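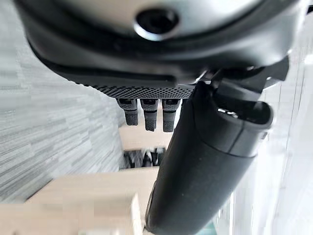 Lucie Nguyen started writing doorbell software because she was cross. Her parents had been given a video doorbell as a present, she went round to fit it, and when she read through the terms she found that every clip of every visitor would be kept on someone else's computer for as long as the company liked.

"My mum talks to the postman for ages," she says. "She tells him about her knees! I just thought, why does that have to go anywhere?"

The answer she came up with is Altiven, a small box that sits indoors next to the router and does all the work a remote server would normally do. The doorbell sends its pictures to the box, the box decides whether it has seen a person, a cat or a branch in the wind, and the footage stays in the house until it's wiped. I've been wanting to talk to her about it since I first read her notes online, and we ended up talking for most of an afternoon.

She works at Fullodine, which builds the box and writes everything that runs on it. It's a small outfit and she likes it that way. Her colleague Normand McKinnon looks after the hardware and she looks after the part that recognises things, which is where I wanted to begin, as it's the part I understood least.

"People assume it must be much worse than the big systems," she says. "A few years ago it was! You'd get an alert for a carrier bag. But the chips got cheap and the models got small, and now a thing that costs less than a decent pair of boots can tell a person from a hedge in the dark. I still get excited about that. I'll sit and watch the log and go, yes, fox, well done."

What it won't do is tell you who the person is. Face matching isn't switched off in Altiven, it was never put in, and this is the subject she gets most letters about. Some customers want it badly. They'd like to know that it's their daughter at the door and not a stranger.

"And I do get it, it's a nice idea," she says. "But to know it's your daughter it has to measure everybody. The neighbour's kids, the woman collecting for the hospice. They never agreed to it and they can't turn it off. So we went for something duller. If you want to know it's your daughter, have a look at the picture."

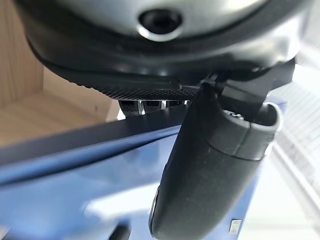 **How long does the box keep a recording?**

Five days, unless the owner picks a shorter time in the settings. After that the clip is overwritten, and any clip worth saving has to be copied off by hand before then.

The number was argued over for months. The first version kept everything for 40 days, simply because there was room on the disk, and McKinnon was the one who asked what all that footage was for.

"I had no good answer," Nguyen says. "I said, well, somebody might go on holiday. And Normand said most people who've had a parcel pinched know about it by teatime. Which is fair. We asked the people testing it and almost none of them had ever gone back further than a couple of days."

The testing was done in Hawthorne, on a street of terraced houses with front doors that open straight on to the pavement. She chose it for the difficulty. With no garden and no path, a doorbell there sees every single passer-by, and half the front rooms opposite as well. It was on that street that she met Wayne Charbonneau, who lives across the road from one of the test houses and came over to ask, quite politely, whether he was being filmed in his slippers.

He was. The team spent the following week on what became the bit of Altiven I like best. When you set it up you draw a line on a picture of your own doorstep, and everything beyond the line is blacked out before the image is ever saved. It isn't a blur you can lift later. The part of the picture with Mr Charbonneau's window in it doesn't exist on the disk at all.

"He's our best tester now," she says. "He rings me up! He'll say, I walked past on the far side and waved my arms, have you got me? And I get to say no, Wayne, you're not there."

I asked whether blacking out the street makes the thing less useful, and she was quick to say that sometimes it does. A car that scrapes yours and drives off won't be on it. Somebody trying the handles along the road won't be either, until they reach your step. She puts this on the first page of the instructions, in large type, and has been told more than once that it's bad for sales.
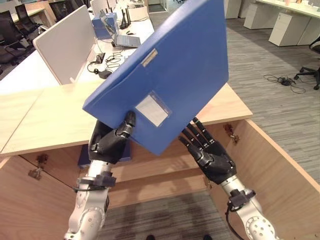

We came back to money, because it's the question I'd have if I were buying one. Most doorbells of this sort are sold cheaply and then cost you every month. Altiven is dearer to begin with and has no monthly charge, and I wondered how Fullodine keeps going once everybody who wants a box has got one.

"We mend them," she says, and laughs. "We do mend them, and we sell the parts, and we do work for other people in between. There's a company called Oltov that makes door entry panels for blocks of flats, and they pay us to use the software. That's a different problem, it's a shared door, so who gets to look? We've ended up with a rule where it takes two residents to open a clip. It's a bit of a faff. I think it should be a bit of a faff."

The Oltov panels are due out in February, and she is plainly looking forward to it and dreading it in equal measure. The recogniser has had to be retrained for porches and stairwells, where the light is terrible and people stand very close. Prams were a nightmare, apparently, and so were big umbrellas.

She'd also like to publish the code, and has promised to do it in three stages, with the blacking-out part first. "That's the bit people should be able to check. I can tell you all day long that the window isn't saved, but you've only got my word for it. I'd much rather somebody clever had a go at it and told me I'd got it wrong."

Her parents have one of the early boxes. It still thinks their bird feeder is a person when the wind gets up, and her dad won't let her update it because he's fond of the alerts.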